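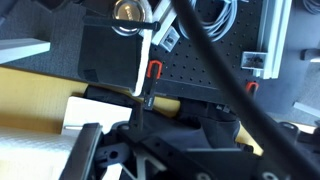 Wrist camera view, gripper over the breadboard. The cable is the thick black diagonal.

From: Charmaine Masilela
To: painemal-users
Date: 17th October
Subject: Re: [painemal-users] wrist camera mask and the cable

Marietjie Gumede wrote:
> We run Painemal with the wrist camera feeding the Zadside
> obstacle layer. Since we moved to the new release the planner
> keeps refusing approach poses that used to be fine. The log says
> "start state in collision" and the blob it complains about is
> always between the camera and the board. I turned on the self
> filter and the gripper body disappears from the cloud as it
> should, but a long diagonal strip stays. Over one run of 2,851
> frames I had 87 rejected starts. Is the filter broken, or do I
> need to add the strip to the gripper model somehow? I would
> prefer not to turn collision checking off near the wrist.

Hi Marietjie,

The filter is doing what it was written to do. It takes the gripper links from the robot description, projects them into the camera, grows them by a few pixels and drops whatever falls inside. The cable isn't in the robot description, so it stays in the cloud.

I attached a frame from our cell, which has the same problem. In ours the cable runs from the top center down to the lower right, across the gripper and the board behind it. It is so close to the lens that it's slightly out of focus, and the depth you get along its edges is mostly junk. Some of those points land at cable distance and others get smeared back toward the board. The obstacle layer then builds a wall out of them. If you look at your cloud from the side you will probably see it right away.

I tried adding the cable to the model as a chain of 5 capsules. It works in one wrist pose. As soon as the last joint turns, the real cable bends differently from the model and you are back to a strip, only thinner. I would not spend time on that.

What we do now is a mask in image space, in two parts.

The first part is fixed. It covers the lower half of the image, where the gripper housing sits, plus the thin prong that sticks up from the middle. You draw this once and it holds as long as the camera mount doesn't move. In the config it is static_mask, and it takes a one-channel PNG at the full camera resolution. Do not give it one at the depth resolution. It will load without an error and be shifted, and I lost most of an afternoon to that.

The second part is for the cable and is computed per frame. Anything nearer than the min_range value is marked, the marked area is grown, and pixels under it are set to "unknown" and not "free". That last setting matters. If you set them to free, the planner believes it has seen empty space behind the cable, and on our board that is where the clamps and the extrusion rail are. With unknown, the layer keeps whatever it knew from earlier views. The option is called masked_as and the default in the new release is "free", which I think is wrong. I have opened a ticket on the Braramico tracker.

Settings we run at the moment:

self_filter: on
static_mask: wrist_mask.png
near_mask: on
near_mask_grow: 2
masked_as: unknown
decay_unknown: off

Leave decay_unknown off until you have the rest working. With it on, old cells under the mask get cleared while the arm is standing still, and then you get plans that go straight through a clamp.

One more thing to check. The round holes in a breadboard give a noisy depth return at close range, and loose thin cable is worse. We have a coil of light blue-gray cable at the upper right of the board and it comes and goes in the cloud all day. The near mask won't help there, as it is well past min_range. We put a plain box around it in the static world file and left it at that.

If you still see rejected starts after this, please send the Monau log with the cloud turned on, plus one color frame from the same moment. Without the color frame I can't tell cable points from board points. The next release is planned for November and I would like to get the default changed before then, so a second report on the ticket would help — even a short one.

Charmaine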